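Patent Drafting, Week 4: Reading Claim Language
Instructor: Bjartur Hafstein
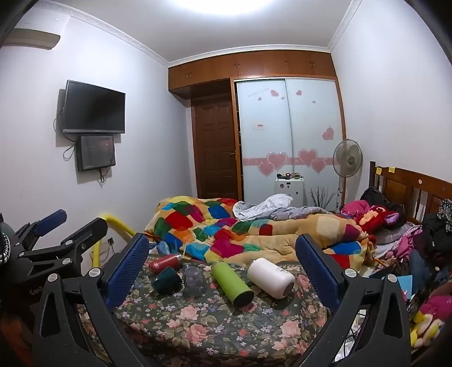

Fig. 1. Containers on a floral bedspread.

Be suspicious of the word "substantially." Drafters add it for breadth, and half the time it buys an indefiniteness rejection. The Etim application used it 19 times in 2 claims. I doubt the applicant could say what it meant in any of them.

Functional language deserves the same distrust. "Configured to" may cover less than the client was told.

For October: redraft Skivholm claim 1 without either phrase. Length won't earn credit.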